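About Us

Hi, I'm Gladys Kombo, and I own Filtthorpe Gutter & Roofline with my business partner, Zoltán Jakab. We clean, repair and replace gutters and downspouts on houses, garages and the occasional barn. If water is coming off your roof and going somewhere it shouldn't, you've found the right people!

How we got started

I came to this work sideways. I was running the front desk at a lumber yard, and every spring the same homeowners came in asking for fascia boards. Same houses, same corners. After a while I started asking them when the gutters had last been looked at, and I'd mostly get a blank stare. Zoltán was delivering for the yard back then (he'd hung gutters with his uncle for years before that), and we used to grumble about it over lunch. One April we bought a used trailer and a 30-foot ladder and put our phone number on the side. The first job was my neighbor's garage. We charged her $80 and it took us all day, mostly on account of one very stubborn downspout elbow.
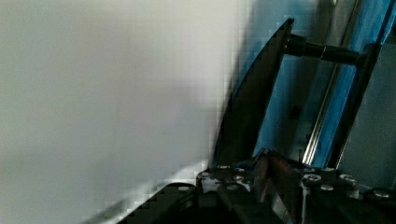
Who you'll meet

Zoltán runs the crews and does most of the estimates. He'll climb up there, take a level to your gutter runs and tell you what he'd do if it were his own house. Sometimes that's a new hanger and a tube of sealant, and then he writes you up for a hanger and a tube of sealant.

Domenica Auer is our lead installer. She bends and cuts the seamless aluminum on site, and her miters are prettier than mine will ever be. Wanpen Duangkaew handles the cleaning routes, and she's the one to talk to about gutter guards – she's taken enough of them off packed with maple seeds to have strong feelings on the subject. Thu Lã answers the phone and keeps the schedule. When it rains hard for three days and everybody calls at once, Thu is why you still get a call back before supper.

And then there's me. I do the books and the ordering, and I still go out on jobs when we're short a pair of hands. I like the old houses best, the ones with the odd half-round profiles that you have to hunt around for.

What we do

Most of our work is cleaning, re-pitching, resealing and full replacement. We also run downspout extensions and tie them into buried drain lines, and we replace rotten fascia while the old gutter is down. We don't do shingles or chimneys. I'd sooner tell you that now than have you wait on an estimate. 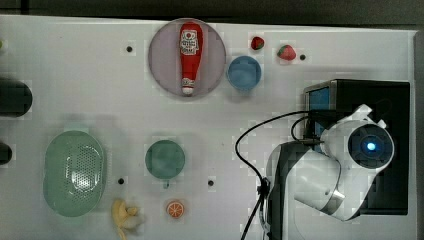 Gutters are mostly about slope, and slope is mostly about patience. We string a line on every run before a single hanger goes in, and we test with a hose when we're done. You're welcome to come out and watch the water go by. You can do a little checking yourself in between visits, too. Take a bottle lying on its side, like the ketchup one on that lavender plate, only full of plain water and with the cap off, and tip it out at the high end of a gutter you can safely reach. The water should head for the downspout. If it sits in a puddle halfway along, give us a ring. Please don't go up a ladder alone to try it, and leave the second story to us.

Where we work

We cover Filtthorpe and the towns on either side, out as far as the Luangrath Road turnoff. A bit past that is usually fine as well, just ask Thu. Every installation comes with a 2-year workmanship warranty, and we come back after the first big storm if you'd like us to take a look.

The office is at 102 Alla Street, in back of the tile shop. Parking is on the left side. Come by in the morning if you want to see color samples, and bring a photo of your house if you've got one – it's much easier to pick a brown that way.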